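Kapitel 2
Textile Flächengebilde: Aufbau und Formverhalten

Lernziele
Nach Bearbeitung dieses Kapitels können Sie Gewebe und Maschenware unterscheiden, die Flächenmasse berechnen und das Formverhalten eines Zuschnitts beurteilen.

2.1 Einordnung
Gewebe entstehen durch rechtwinklige Verkreuzung von Kette und Schuss. Maschenware besteht aus ineinanderhängenden Fadenschleifen und ist deshalb bei gleichem Garn dehnbarer. Für Kopfbedeckungen werden beide Gruppen verarbeitet — Gewebe vorwiegend für Schirm und Kronensegmente, Maschenware für Futter und anliegende Formen.

Die Flächenmasse wird in Gramm je Quadratmeter angegeben. Wiegt ein Probestück von 1 m² nach 24 Stunden Klimatisierung 390 g, so beträgt sie 390 g/m². Die Fallprüfung nach Duman (Listadik, Juli 2021) ergänzt diesen Wert um die Zahl der Falten am frei hängenden Rand. Auf das Verfahren geht Abschnitt 2.4 ein.

Formstabile Teile behalten ihre Wölbung auch ohne Träger. Biegeweiche Ware legt sich unter dem Eigengewicht in Falten.

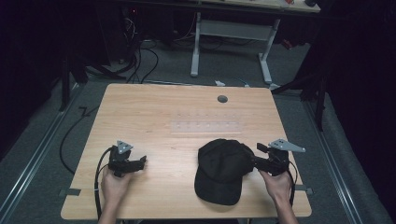
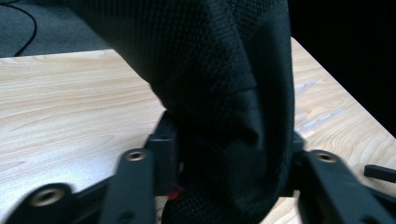

Abb. 2.1 (Baseballkappe, Krone nach oben) und Abb. 2.2 (schwarze Strickware mit feiner Struktur, Faltenwurf)

2.2 Grundbegriffe der Bindungslehre
Rapport: kleinste Einheit, nach der sich eine Bindung wiederholt. Der Rapport der Leinwandbindung umfasst 2 Kett- und 2 Schussfäden.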